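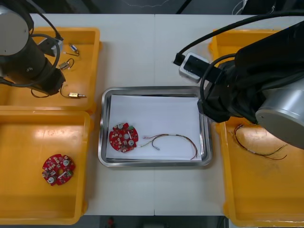

4. Working rules for shared two-arm assembly cells

4.1 Why we wrote rules at all

When we began this work, we expected the hard part to be the wiring. Thin leads bend, tangle and spring back, and any task that asks two arms to bring a harness to a circuit board is going to be a stern test of grasping. It was a delightful surprise to find how much of our progress came from something far plainer: agreeing where things go on the table before anybody pressed start. Existing safety standards tell a laboratory a great deal about guarding, stopping and speed. They say much less about the everyday habits that make one day's trial comparable with the next, and that gap is the subject of this section.

The rules were first drafted by Prasert Srisuk in August as a single page taped to the cell door, and were then revised by everyone who ran trials. We call the resulting set the Brullska rules, after the room in which the cell stands. They are short on purpose. An operator should be able to read them while the controllers boot.

4.2 Layout rules

Figure 4. The two-arm cell with yellow-orange part trays and the paper-lined steel tray at the centre.

Rule L1. Loose parts and boards start in coloured plastic trays. The steel tray in the middle is the shared work area, and it is lined with plain white paper. We were sceptical about the paper to begin with, but it earns its place: bare steel throws reflections straight back into the wrist sensors, and a thin grey strand against bright metal is very hard to segment. The lining is changed whenever it creases.

Rule L2. Each outer tray belongs to one arm for the length of a trial. Only the steel tray may be entered by both, and never by both at once unless the trial plan says so. In Figure 4 the left gripper is over its own tray of small leaded components while the right gripper stays close to the corner of the shared one.

Rule L3. Different kinds of part do not share a plastic tray. Small leaded components go in one, boards in another, spare wiring in a third. This is the rule people break most readily when they are in a hurry, and a curled lead that has hooked itself round a neighbour will spoil a pick in a way that looks, in the logs, exactly like a planner fault.

Rule L4. A harness is laid down in an open curve with its connectors clear of the board. It need not be the same curve every time (we would rather it were not), but strands should not be knotted or doubled under the board.

4.3 Cable rules

The arms carry cables of their own, and these deserve as much thought as the parts. Slack is needed for the wrist to turn, yet a loop hanging near a gripper can enter a tray before the fingers do.

Rule C1. Before the first trial of a session, each arm is moved slowly through its full planned range with the trays in place, and the operator watches the cables and nothing else.

Rule C2. If a loop touches a tray rim during that check, the cable is dressed again and the check is repeated from the beginning. Moving the tray instead is not allowed -- it hides the problem and quietly changes the task.

Rule C3. Any cable contact during a recorded trial is written down, even when the trial succeeds.

We are especially fond of C3. It costs a few seconds and has given us our best early warning of a fixing that is working loose.

4.4 Recording and stopping

Every trial is logged in Flelix, our in-house record keeper, with a still taken by the fixed camera before motion begins. The still is compared by eye with the layout sheet. Our target is 2,000 logged trials; at the time of writing the log holds 701, all of them made under the present version of the rules.

An operator may stop a trial for any reason and does not have to justify it afterwards. A stopped trial stays in the log, marked as stopped, and is never deleted or rerun under the same number. After 3 stopped trials in a row the session pauses for 30 minutes and a second person goes over the layout.

4.5 Use at other sites

The rules travel well, we are happy to report. Colleagues at the Baranauskienė workshop, whose cell uses the Truvon controller, adopted the layout rules unchanged and rewrote C1 to suit a longer reach. We would encourage this sort of local editing, provided that the edited text is stored with the data and each trial names the version it was run under. Their version adds a limit on how far a harness may overhang the paper, and we intend to try it in our own cell next.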